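Sport and Community Programs
Unit 5: Planning a Community Day at a College Venue

Reading before class: the Clodine case file, sections on staffing and field access. Bring the blank run sheet.

What counts as a community day

For this course, a community day is an event where a team opens its venue to a defined group of guests and gives them something to do besides watch a game. A discounted ticket night is a promotion. A clinic where guests bat, throw and talk with players is a community day, and it needs a different plan because guests are on the playing surface.

The guest group should be named early. "Local families" is too broad to plan for. "Retired transit workers and their grandchildren" tells you the age range, the likely walking distances, and how much shade and seating you need.

The Clodine case

Clodine is a mid-size program with a 2,000-seat ballpark. It ran its first community day in September, during fall practice, and invited 700 guests. The athletic department worked with two outside partners. Stendov handled parking and shuttles. Cordeiro supplied food and the check-in tables.

The day had three parts: check-in and lunch on the concourse, skill stations on the field, and an intrasquad scrimmage. Most of the trouble came in the first part. Check-in opened at the same time as lunch, so the two lines crossed near the main gate and the first station group reached the field late. The scrimmage was shortened to make up the time.

Field access

Decide who may step on which surface. Grass, warning track, dugout and mound are separate areas and should be listed separately on the run sheet. The head groundskeeper signs off on each one. At Clodine, the mound and the plate were closed and guests hit from mats in the outfield.

Players need clear assignments too. Put at least 2 at every station, so one can run the drill while the other talks with guests who are waiting. Pitchers who are scheduled to throw in the scrimmage should not work a throwing station. 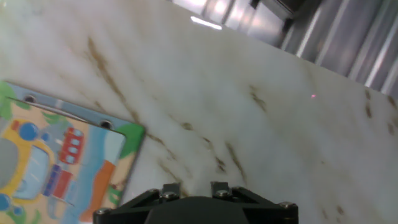 Recognition during the event

Keep speeches short and hold them before the scrimmage, while guests are already seated. One speaker from the team and one from the guest group is enough. Check the pronunciation of every name the announcer will read. If a gift or plaque is being presented, write down who carries it out and where that person stands.

Measuring results

Attendance alone says little. Wamar, the survey tool used in this course, lets you compare responses by station. Ask guests which station they visited, how long they waited and whether they would return. Send the survey the same evening.

For next class

Rewrite the Clodine schedule so that check-in and lunch do not overlap. Keep the full scrimmage. Submit one page with start and end times for each part, plus your list of open and closed surfaces.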